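Relatório de andamento, agosto
Projeto Makport: sala de reuniões e acolhimento
Para: Eyvindur Hviid, Fundo Vestergaard

Oi, Eyvindur, tudo bem?

Prometi escrever antes do fim do mês e cá estou, com a sala quase pronta e um café do lado! Da última vez que nos falamos, ainda havia caixas até a porta e a gente se reunia em pé no corredor. De lá para cá andou bastante coisa. Já fizemos 14 atendimentos lá dentro e a primeira reunião com o pessoal da Koso, que durou a manhã inteira (com cadeira para todo mundo, veja só que luxo).

A decisão mais discutida foi a parede. Eu queria pintar tudo de claro, confesso, mas o orçamento da Javport para emassar e pintar veio alto e acabamos deixando o tijolo aparente. Hoje acho que foi o melhor que fizemos. A mesa branca ficou encostada ali, e o contraste dá uma cara alegre ao canto.
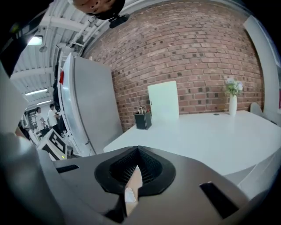 A mesa branca junto à parede de tijolos, com o vaso de flores e o porta-canetas.

O quadro branco por enquanto fica apoiado na parede, em cima da mesa. Ainda não resolvi se mando furar o tijolo ou se compro um cavalete, e aceito palpite! As flores foram ideia minha e saíram do meu bolso, não entram na prestação de contas. Já o armário alto cinza entra, sim: a nota vai junto com as outras, 19 no total, todas na pasta que mando até as 16 horas de amanhã.

Do dinheiro desta etapa sobraram 150 euros. Gostaria de usar o saldo em material de escritório e numa luminária de mesa, porque as luzes do teto dão conta do geral mas, no fim da tarde, quem precisa ler contrato miúdo reclama (eu inclusive). Se você preferir que o valor passe para a próxima etapa, me diga e eu ajusto a planilha.

Pendências: etiquetar as prateleiras do armário, fechar a escala de uso da sala e receber da Javport o recibo do frete, que já pedi duas vezes. A escala é a parte mais chata, pois três equipes querem o mesmo horário. Na semana que vem sento com elas e mando a versão combinada para você.

Um abraço e até o próximo relatório!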